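Swapping the board in a small gray box

The door counter at the shop quit in July and I put off dealing with it until this week. It's a small gray plastic box that sits by the entrance and adds one every time somebody walks through. It stuck at 2837 and stayed there for five months. Narayanan Bhat, who sold it to me, said the board was probably bad and mailed me 2 replacements in case I ruined the first.

I read the manual before I started. It says to write down the unit number (mine is 946), unplug it, and let it sit overnight before opening the case. I did all that. Then I cleared off the white table so I'd have somewhere to lay things out, and got the cordless screwdriver.

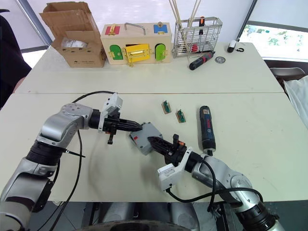
The screws on these boxes go into plain plastic, so I run the screwdriver on its lowest setting and finish by hand. I stripped one on an older unit from Erkov and had to tape the lid shut for a year. The boards should be held by the edges. The connectors only fit one way, but they're stiff and you have to push harder than feels right.

I also have the kids' latch board to look at. One of the doors has been sticking and I think the hinge needs a little sanding. That can wait until the weekend.

Findlow has the same boards for less, if you don't mind waiting on shipping. I'll post the part number once I find the packing slip.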